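Kadia Residence Services
Household Notes for Residents – July

Shared Tables and Baskets: Revised Arrangements for the Second Floor

Residents will have noticed that the shared workroom on the second floor has been rearranged. The long bench formerly used for sorting and folding has been removed, and white tables with rounded corners have been set against the wall in its place. The change follows comments received in the spring survey, to which 94 households replied. A majority asked for more open floor and for a work surface that could be wiped clean between uses.

The tables may be used at any time between 7 a.m. and 10 p.m. They do not need to be reserved. Residents are asked to limit each use to one hour when others are waiting, and to clear the surface fully before leaving. Irons and other hot items should not be set down on the tabletops. An ironing board is kept in the cupboard beside the door and should be returned there after use.

Baskets

Plastic baskets have been introduced for carrying and sorting small household goods. Each basket is numbered on the underside, and 81 are now in circulation. They replace the assorted boxes and bags that had collected on the shelves, many of which had lost their handles.

Baskets are intended for use inside the building. They may be taken to an apartment overnight but should be back on the shelf by 9 a.m. The perforated sides allow air to pass through, so the baskets are suitable for folded linens, cloths and clean dishes – they are less suitable for pins, buttons and other small items, which fall through the openings. Lidded tubs for sewing supplies may be requested from the office.

A basket that is cracked or has a sharp edge should be left at the office with a note of its number. Please do not repair baskets with wire or tape. Baskets may be rinsed in the utility sink with warm water and mild soap and turned upside down on the rack to drain.

Keeping the Tables in Good Order

The glossy finish shows marks easily. A soft cloth and a small amount of dish soap will remove most of them. Scouring pads and bleach should not be used. Residents who find a stain that does not lift are asked to report it to Mariama Lamptey in the residence office, extension 2968, so that it can be treated before it sets. 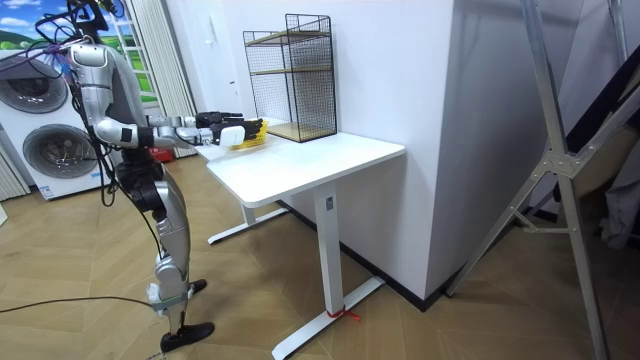 A yellow basket on one of the white tables, second-floor workroom.

Items Left Behind

Articles found on the tables at closing time are placed in the Vusulley Room, on the shelf marked with the current month. They are kept for four weeks. Unclaimed clothing and linens in good condition are then passed to the residents' exchange shelf, and anything else is discarded. Keys, cards and eyeglasses are held at the office and may be collected on proof of apartment number.

Residents who would like additional shelving in the workroom, or who have a spare drying rack to offer, may leave a message on extension 1885. Suggestions received before the end of July will be considered with the autumn furnishings order.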